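Futix boss Forsberg: "We haven't come here to finish second again"

Maj-Britt Forsberg has been running the Futix touring car team for two seasons, and she does not like being asked whether the title is out of reach. She answered anyway when we met in the team office in Tadthorpe.

"Lacerda have the better car in the wet and we have the better car on a hot track," she said. "There is a lot of the calendar left. I can read a points table as well as anyone."

Futix are 49 points behind Lacerda after a poor opening in April, when Wellington Fagundes retired from both races with the same gearbox fault. Forsberg said the part had been redesigned and had since run 3051 kilometres in testing without a failure.

"Wellington was angry and he had every right to be. He drove well that weekend and went home with nothing."

Her other driver, Lucimara Barbosa, has scored in every round. Forsberg would not name a number one. "If Lucimara is ahead in the last two rounds, Wellington helps her. If it's the other way round, she helps him. They have both signed up to that."

She was less relaxed about the weight rules. Race winners now carry extra ballast at the next meeting, and Forsberg thinks the amount is too high for a short track.

"I don't mind the idea — it keeps the racing close. But the tyres go off after twelve laps and then you're a passenger."
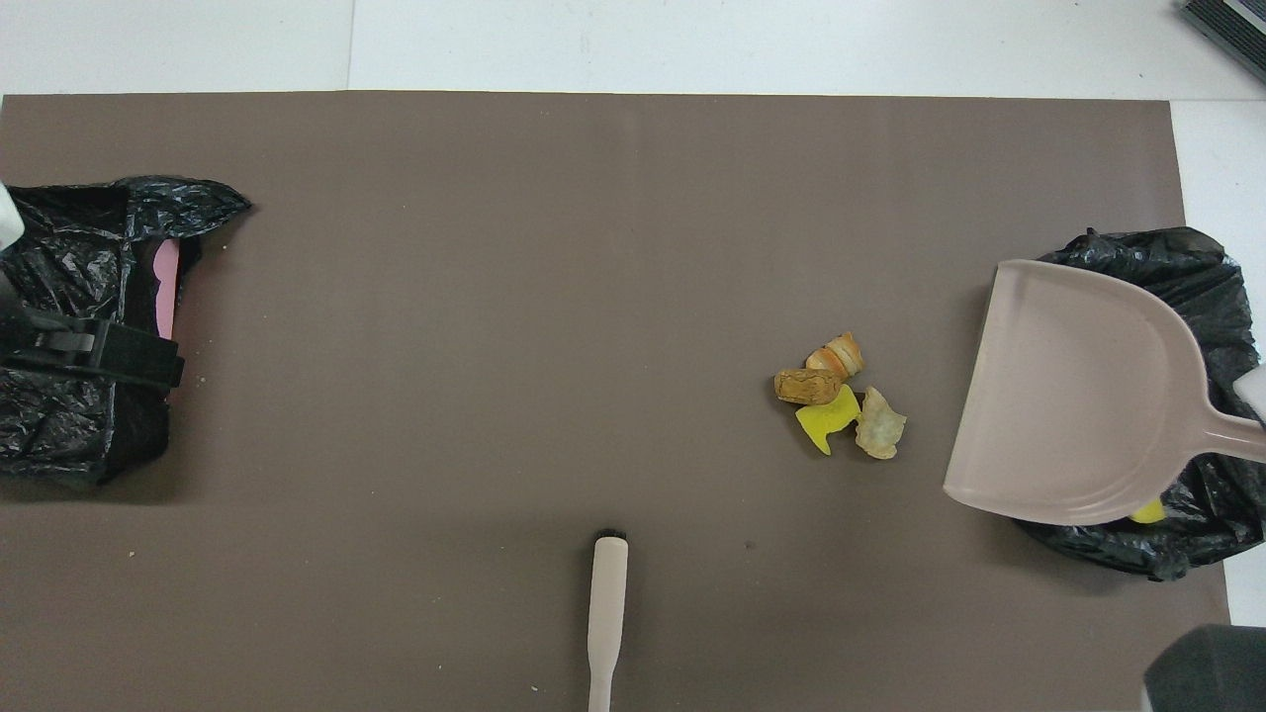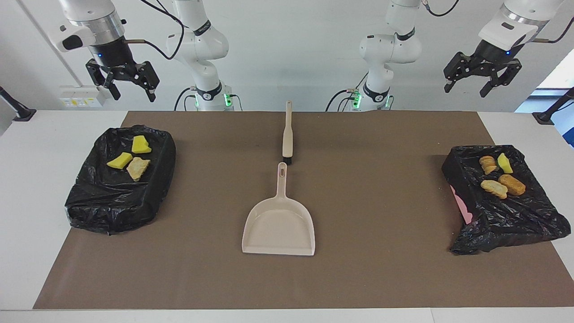
Will Marcelino Arruda be back in the car this season?

He will test before the end of the month, Forsberg said, but he won't race until the doctors have cleared his wrist. Ismael Brito stays as reserve until then.

Arruda has started 200 races in the series and was expected to retire after his crash. Forsberg said he had rung her from hospital to ask about his seat.

"I told him to get some sleep. He rang again the next morning."

The team will bring a new front splitter to the next round. Barbosa gets it first, with a second one due for Fagundes a race later.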